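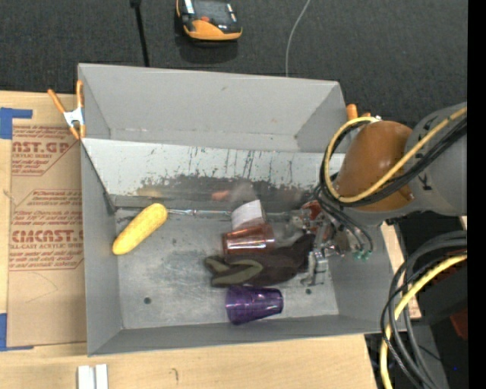 Benside Archive Rehousing – Progress Report to the Pludholm Fund

Reporting period ending 24 October 2019
Prepared by Agathe Lebrun, collections manager

1. Work completed

The grant covers the rehousing of the Kermani papers, a set of business records held in the lower store at Benside. At the close of this period, 600 folders have been moved from acidic cartons into buffered boxes. The total in scope is 2000. Each folder was surface cleaned, stripped of metal fasteners and given a penciled reference number before boxing.

Ledgers were left out of this phase. They are too heavy for the standard boxes and will go flat on the bottom shelves, wrapped in unbleached cotton, once the shelf spacing has been changed.

2. Condition survey

Romain Renaud completed the survey of the correspondence series. He recorded 31 folders with old mold staining, now bagged and stored apart from the rest. No active growth was found under magnification. Two folders contain cellulose nitrate negatives. These were not known at the time of the application and have been transferred to cold storage under the existing agreement with Nullano.

Iron gall ink corrosion is present in the earliest letters. Losses are limited to heavy pen strokes and signatures. Treatment is outside the grant, but the affected sheets have been placed in individual polyester sleeves.

3. Store environment

Relative humidity in the lower store stayed within the agreed range except for one stretch after heavy rain, when it rose above the upper limit overnight. Faizal Hidayat traced the rise to a worn door seal. The seal has been replaced and readings have been stable since then. The cost was met from the building budget.

4. Catalog

Haruna Sekiguchi has entered box-level records for all material moved so far. Folder-level entry is behind schedule. The old typed list uses two numbering systems that overlap in the export series, and every conflict has to be settled against the folder itself.

5. Spending

Boxes and folders came in under the estimate. Staff time came in over it, mainly in fastener removal – many pins were rusted into the paper. We ask permission to move the unspent materials money to the staff line. Armelle Maillard will send the revised table separately.

6. Next period

Boxing of the export series begins in January. Shelf work must be finished before then, and the contractor has still to confirm access dates.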